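How to Tell If a Charging Cable Is Worth Keeping

Most advice on this subject comes from people selling cables, so treat it with suspicion. I have a drawer in Grondport that goes back to 2014, and very little of what I read on packaging has held up.

Step 1. Ignore the jacket

A woven sleeve looks tough. It may resist scuffs, but the copper inside can still break where the cable meets the plug, and the weave will hide the damage. I would not pay extra for it.

Step 2. Bend the ends

Plug in a phone, then flex the cable gently near each connector. If charging cuts in and out, the cable is done. Tape won't fix it. Bontu Gashaw swears by heat-shrink tubing, and I have yet to see a repair of hers last past March.

Step 3. Fold it loosely

Tight wraps around a charger brick put the strain right at the plug. Wide loops are supposed to be kinder. I believe that one, mostly.
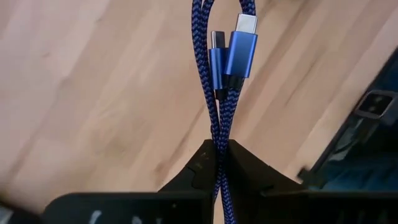 Step 4. Measure it, if you care

A cheap inline meter will show the current. With the same phone at the same battery level, my old Omberg cable read 1806 mA and a newer one read 2637 mA. That tells you about two cables on one evening. Don't let a forum turn it into a law.

Step 5. Throw out the bad ones

Cut off one plug first so the thing can't drift back into the drawer. Then take it to an electronics drop-off. "I'll keep it as a spare" is how I ended up with the drawer.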